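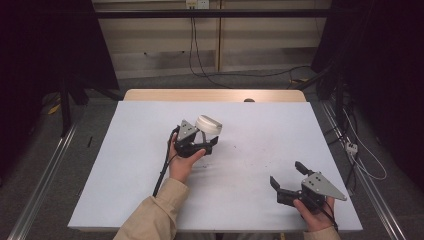

Revision 2 of the Gurano handling guideline for hand-held gripper collection applies from October. It replaces the bench sheet that Preltus sites have used up to now and covers surface condition, cable routing, object release and the record kept with each episode. The guideline treats the two grippers as one tool. An episode with one gripper closed on a white cylindrical object and the other held open and empty is a two-gripper episode, and both jaw traces are stored. Stations that have been dropping the idle side to save space should stop. The idle side is needed to recover the moment of handover, and it cannot be rebuilt later from the head view.

Cable routing is in section 5. The cable leaves the underside of the gripper, passes the wrist and goes down on the operator's own side. It may not cross the work surface or run between the two hands. Floor cables are a separate matter and stay under the site's own electrical rules. Mounting plates are to be checked for play before the first episode of a shift. A plate that moves under thumb pressure is retightened and the station recalibrated. Retightening without recalibration was the most frequent fault in the last review, and files recorded in that state were rejected as a group.

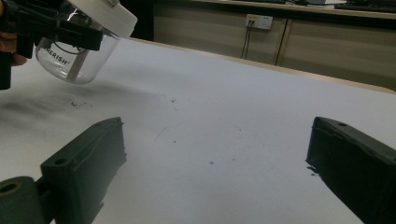
Halfdan Skov

Transparent objects have their own section for the first time. Revision 1 grouped them with "other containers," and sites read that in different ways. The new text sets the following.

A clear jar with its lid on is logged as one object, and the lid color is entered in the record. If there is something inside, the contents are logged as a second line. Tilt is permitted while the jar is held. Before release the base must be parallel to the table, and the jaws open only after contact. Printing on the wall of the jar may be left in place, but any lettering that can be read goes into the text field as read, including partial words. Do not complete a partial word from memory.

Surface condition was argued over at length. Sólveig Thygesen wanted a clean table at the start of every episode. Nelu Văduva pointed out that a table wiped that often gives data from a kind of table few customers own. The adopted wording allows specks, light scratches and smudges provided they are left alone for the whole session. Cleaning is done between sessions and noted. A surface that changes halfway through a session splits it in 2, with separate session numbers.

The wrist view must show both fingers of its own gripper with the gap between them unobstructed. The target may be cut by the top edge of the view during approach. A clear cup seen only in its lower part, with a straw leaning inside it, is acceptable as an approach view provided the head view covers the rest of the cup.

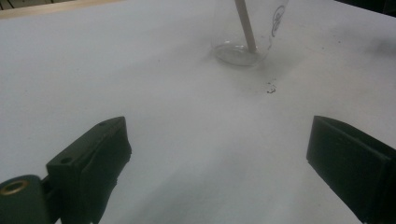 Dates and contacts

Stations already certified under revision 1 keep their certificate until the next scheduled check. New stations are checked against revision 2 only. The pass mark is unchanged at 91 percent of episodes accepted without correction.

The Dilo export template has been updated with the two new fields, lid color and contents. Older templates still load but leave both fields blank, and a blank field counts as a correction. Kirsten Stougaard has the template and the change list. Questions on cable routing go to Marijke Desmet.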